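Decanting: has anyone gone back?

Putow Household Board > Kitchens and Pantries > Storage

saltlick59
Posted Sunday, 9:14 PM

I need a ruling from people who have lived with this longer than I have. Last winter my wife and I decanted the pantry. Flour, rice, oats, lentils, the works. We bought the Wisarel canisters because they stack and because the lids make a noise like a very small expensive car door. For a month I would open the pantry just to stand there.

Now I have a canister of white powder that is either powdered sugar or cornstarch, a half bag of rice that didn't fit in the rice canister and lives behind the rice canister, and no idea how long any of it takes to cook, because that was on the bag and the bag is in a landfill.

Has anyone quit? Did you just put things back in bags? Is there a support group?

mrs_colander
Posted Sunday, 9:31 PM

Taste it. If it's sweet it's sugar. You're welcome.

saltlick59
Posted Sunday, 9:33 PM

I did that with the last one and it was baking soda.

thirdshelfdown
Posted Sunday, 9:40 PM

Quit two years ago and never looked back. Everything is in its original bag with a binder clip, and the bags stand up in open bins by type. Baking bin, pasta bin, snack bin, bin of shame. You pull out the whole bin, find what you want, shove it back. It looks like a corner store after an earthquake and I can make dinner in it.

The problem with canisters is that they are all the size of something you didn't buy. Flour comes in five pounds, so the canister holds four and a half. I am convinced the companies meet about this.

granary_ghost
Posted Sunday, 9:58 PM

Going to disagree with thirdshelfdown, who has clearly never had pantry moths. I have had pantry moths. I had them in a rental in Chambi where the kitchen was basically a hallway with ambitions, and they went through every clipped bag in the place. Binder clips do not stop moths. Moths regard a binder clip as a door handle.

After that I put everything with a grain in it behind a gasket and I have been clean since. I don't do it because it's pretty. Mine aren't even the same brand.
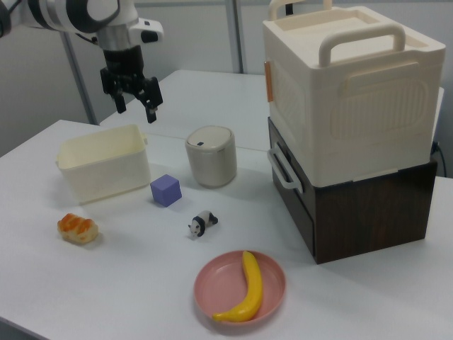

What I will say for the bag people is that you don't have to decant everything. Chips don't need a canister. Neither does anything you finish in a week. I do grains, flour, nuts and dried fruit, and the rest can take its chances. For the cooking times, cut the panel off the bag and tape it to the back of the canister. Ugly, works, and it faces the wall.

thirdshelfdown
Posted Sunday, 10:06 PM

I have had moths, thank you. They came in with birdseed, which was in a sealed tub. They were in the tub. All the gasket did was give them privacy.

granary_ghost
Posted Sunday, 10:09 PM

So the gasket kept them in the birdseed. I rest my case.

thirdshelfdown
Posted Sunday, 10:10 PM

Until I opened it!

labelmaker_lou
Posted Sunday, 10:22 PM

OP, did you label anything? I notice labels have not come up.

saltlick59
Posted Sunday, 10:25 PM

We were going to. There was a disagreement over fonts.

labelmaker_lou
Posted Sunday, 10:41 PM

Masking tape and a marker. Write what it is and the date you filled it. When it's empty, peel it off and do it again. I own a label printer (see name) and I don't use it in the kitchen, because the minute a canister says QUINOA in a nice typeface you feel obligated to keep buying quinoa. I had one of those for years. We don't like quinoa.

Also, and this will be unpopular, buy fewer things. I had 13 kinds of dry bean at one point. I am one person with one pot.

mrs_colander
Posted Sunday, 10:48 PM

Which bean did you cut first?

labelmaker_lou
Posted Sunday, 10:52 PM

Adzuki. No regrets.

prititine_fan
Posted Sunday, 11:05 PM

Surprised there's no love for Prititine in here. Square sides, so you're not losing the corners of the shelf, and the big one takes a whole five-pound bag of flour with room for the scoop. Pricey, but I got a set of 9 on clearance and they've outlived two dishwashers.

thirdshelfdown
Posted Sunday, 11:11 PM

You put them in the dishwasher? The seals on my sister's went wavy after the first wash and the lids have been ornamental ever since.

prititine_fan
Posted Sunday, 11:14 PM

Top rack, seals out. It's on the sheet that comes in the box.

thirdshelfdown
Posted Sunday, 11:15 PM

Ah, but she decanted the box.

old_breadbox
Posted Sunday, 11:37 PM

My mother kept flour in a lard can from before I was born until some time after 2000, with a dinner plate on top for a lid. Never labeled, never moved. Sugar was in the other can. If you picked the wrong one, you had a bad pie and you learned something.

I use freezer bags inside bins. Flour gets a few days in the freezer when it comes home, then it goes on the shelf. Cheap, and you can see what's in it. It won't get you in a magazine.

saltlick59
Posted Sunday, 11:52 PM

Okay. Reporting back after a conference in the kitchen. We are keeping canisters for flour, rice and oats, taping the panel to the back like granary_ghost said, and everything else goes in bins with clips. My wife has agreed to masking tape on the condition that she does the handwriting.

The white powder was cornstarch. We found out by making frosting.

mrs_colander
Posted Sunday, 11:54 PM

I told you to taste it.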